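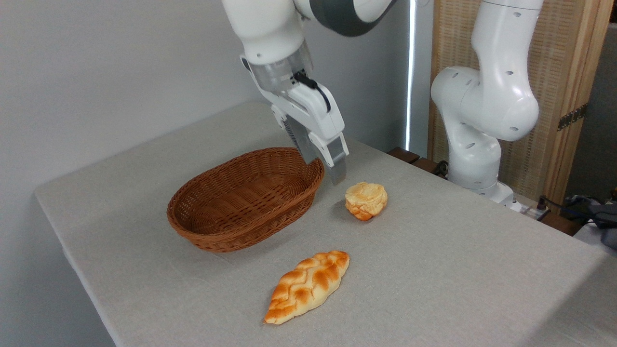 Zwischenbericht, Stand 7. Mai
Von Leilani Oyelaran, Projekt Ginatura
An: Macario Medrano, Förderstelle Mbwambo

Das Greifpaket Lirkimley ist seit Projektbeginn im Test. Bisher liegen 226 von 300 geplanten Greifversuchen mit Backwaren vor. Kleine runde Brötchen nimmt der Parallelgreifer zuverlässig auf, bei länglichem Flechtgebäck hängt das Ergebnis stark vom Winkel ab. 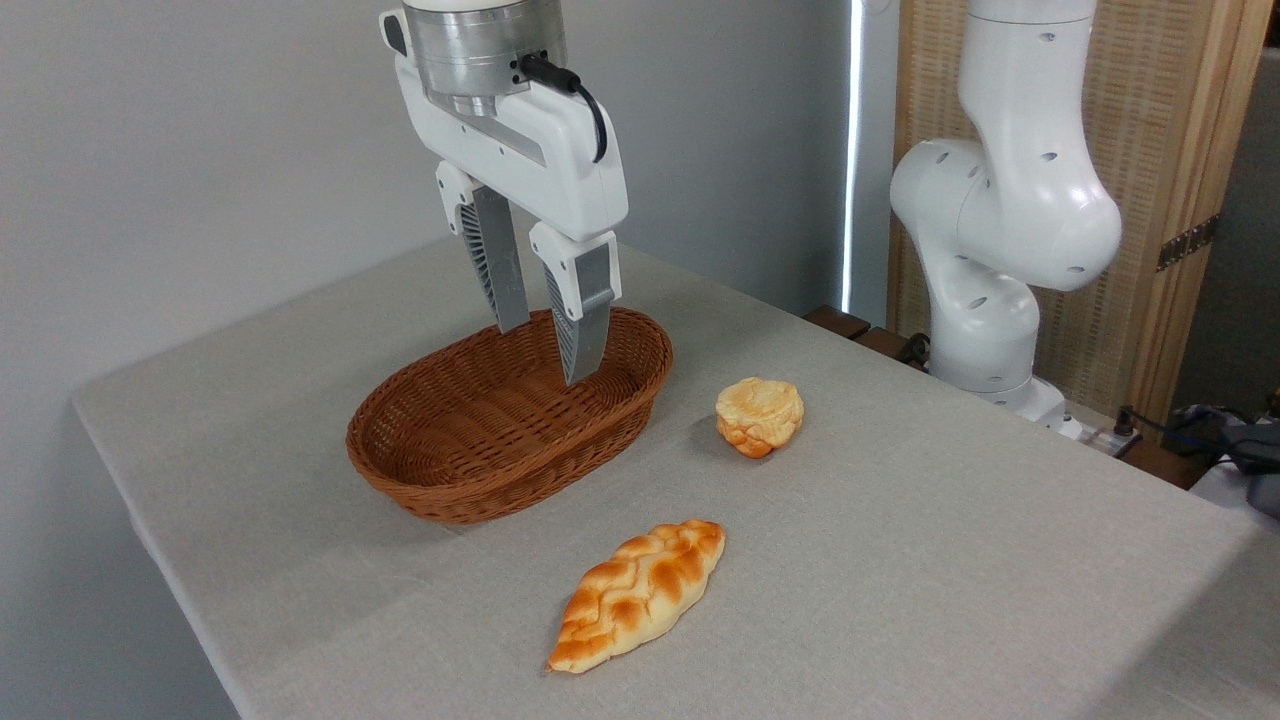 Der Anbieter Pluvudum hat dafür ein zweites Fingerpaar zugesagt, Liefertermin ist Juni. Die Kosten von 3000 Euro sind im Sachmittelansatz enthalten. Offen ist noch die Reinigung der Greiffinger, das Handbuch enthält dazu nur 2 Sätze. Eine Anfrage läuft. Die restlichen Versuche beginnen nach der Lieferung.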